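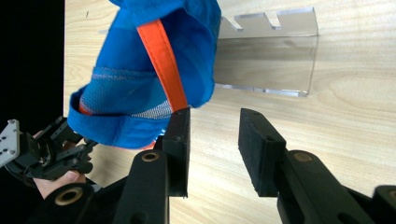
*Last edited 2024-09-07 in Clatatetti Help › Clothes and storage*

## How to keep summer walking things over the winter in a small, damp flat?

**Maite Valcárcel**

Good evening to all. I moved in June to a flat on the ground floor in Bustamante and I have now my first autumn here in front of me. The flat is nice but small and the north wall of the bedroom is damp. The neighbour upstairs tells me it becomes worse from October.

I walk in the mountains in summer and I have quite many things for this: sun hats, thin shirts, two pairs of light trousers, boots, a rucksack of 40 litres, and a rain jacket which I use all the year. In my old flat everything stayed in a big cupboard in the hall. Here I have one wardrobe (it stands against the north wall, there is no other place for it) and the space under the bed.

Last winter I put the hats in a plastic bag with the air pressed out. In spring the brims had a fold which did not go away, and one hat had a smell. I would not like to repeat this.

What I would like to know is whether I should wash everything before I put it away, also the things that look clean, and if a closed plastic box is a good idea or a bad one in a damp room. Also I have read about bags of silica and about machines which dry the air. Is it necessary to buy a machine? I would prefer not to spend much.

Thank you in advance for your patience with my English.

**Olumide Tijani**

Wash everything. Box under the bed. Do not use the wardrobe on that wall, I lost a good coat in this way. The machine is worth the money if you can pay for it, mine is a Vendari and it is loud.

**Asger Riis**

I lived for 4 years in a basement, so I will try to answer with some care.

Washing first. Yes, also the things that look clean. Sweat and sun cream are not always visible, but they become yellow with time, and mould likes them. Use less washing powder than the packet says and rinse one time more than usual. For synthetic hats I use a bowl of lukewarm water and a soft brush for the band where it touches the forehead. Please read the label before, some hats have a stiff part in the brim which does not like to be soaked. Do not wring them. I put a small towel inside and let the hat stand on a table until the next day, and then one day more. 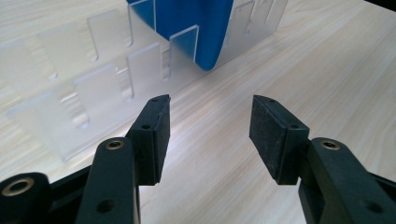
The second day is important. A thing can feel dry to the hand and still have water in the seams, and if you close it in a box the water has nowhere to go. The same is true for the rucksack, where the padding of the shoulder straps is always the last part to dry. Open all the zips and hang it upside down near a window, out of strong sun.

About the box: it is good if the contents are completely dry, and bad in every other case. I would take a box with a lid that closes well and put it under the bed, as far from the north wall as the bed permits. Put the heavy things at the bottom. Hats go at the top with the crown filled by socks or thin shirts, and nothing on them. Do not use the bag with pressed air for hats again. For trousers and shirts it does no harm.

Silica bags help a little in a closed box. In an open wardrobe they do almost nothing, they are full after a few days. You can dry them again in the oven if the packet allows it.

The boots I would not put in the box. Take out the insoles, brush off the earth, and keep them on a shelf in the hall with newspaper inside. My father's boots have been over 2,000 metres more often than I have and he never did anything else with them.

The wardrobe: pull it away from the wall by the width of a hand, and leave the doors open for an hour when you air the room. It looks untidy but it helps much.

**Maite Valcárcel**

Thank you both! I have moved the wardrobe this afternoon and behind it there was already a grey stain of mould, so I am glad that I asked. I will write to the owner of the flat too. I wait with the machine until I see how November goes.

@Asger Riis, do I have to proof the rain jacket again after washing, or is it enough to iron it?

**Asger Riis**

Try first with low heat, in the dryer or with an iron and a cloth between, if the label permits. Then drop some water on the shoulder. If it stays in round drops you can leave the jacket as it is.

**Eusebio Ortuño**

I would add a cheap humidity meter, with it you can see if the room stays under 60 per cent. I have mine from Ciltent. And air the room in the morning for 4 minutes with the windows wide open, it is better than a window that stands half open all day and makes the wall cold.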